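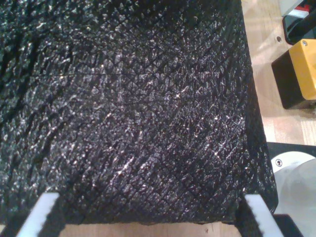 Black textured surface, close up. Diamond pattern, lots of ridges, so plenty of places for dust to sit.

Home office and gear closet tips, quick version
Posted 23/09/2024 by Pouran Ahmadpour

Doing these in a rush before the heating goes on for the season. Skip whatever doesn't apply.

Dust first, cables second. Always. If you start moving cords the dust goes everywhere and you end up wiping the shelf twice.

Ridged rubber mats and textured covers: dry brush first. Old soft paintbrush, go along the ridges one way, then the other. Then a damp cloth with one drop of dish soap. No oily polish on rubber, it goes sticky and grabs lint for ever. Let it dry flat, not rolled.

Vents. Vacuum with the brush attachment, low setting, from the outside. Don't poke anything in there. Canned air is fine but short puffs, can upright. Thing should be switched off and unplugged obviously.

Labels. Do both ends of the cord. I used masking tape for years and it falls off or leaves gunk, so now I use the wrap-around kind from Amamon, 30 to a pack, and write on them BEFORE sticking. Fine marker, not ballpoint. Put the room name, not "cable 4", you will not remember what cable 4 was.

Color helps too. One color for the house stuff, another for the office, whatever you have lying around. Write the key on an index card and tape it inside the closet door.
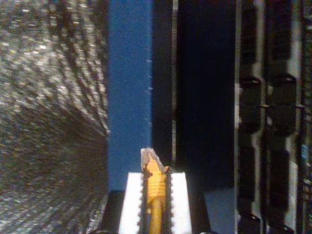 and while you have the card out, put the date on it. Mine was from two houses ago, useless.

Coiling. Loose loops, about as wide as a dinner plate. Never around your elbow, that twists them. Hook and loop strips instead of zip ties, you'll want to undo it next month. If you only have zip ties leave them slack enough to get a finger under.

Snapped clips. The little plastic tab on a network cord breaks if you drag it backwards through a gap. Wrap a bit of painters tape over the tab before pulling it, take it off after. If its already snapped the cord may still work but it will creep out of the socket, so use it for something that never gets moved or bin it.

Holes through shelves: drill bigger than you think, sand the edge, pop in a grommet. Hassanpour hardware on the corner has them loose in a drawer, so you can buy just the 2 you need. Take a scrap of cord with a plug on it to check teh size.

Power strips. Off the floor, screwed to the side of the shelf. Don't plug one into another. Leave a gap for the fat adapters or you lose the socket next door.

Closet too warm? Take the winter coats out. Mine were jammed right up against everything until last November and the door was warm to touch. Now a louvered door from Pradden, painted, fits fine after planing 2 sides.

Spare cords go in a shoebox, one per kind. Anything not used in 14 months, give away.

Readers' bit

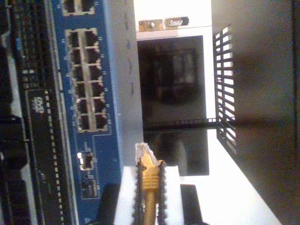
Can I run a network cord along the same baseboard as a lamp cord?
For a short stretch it's usually fine, but keep a hand's width between them where you can. If they have to meet, cross them at a right angle. Don't staple through either one, use the clips with a rounded back. And nothing under the rug, people step on it and the sleeve wears through where you can't see.

More next week if I get to it, probably the Utbridge shelf brackets, which need longer screws than the ones in the bag.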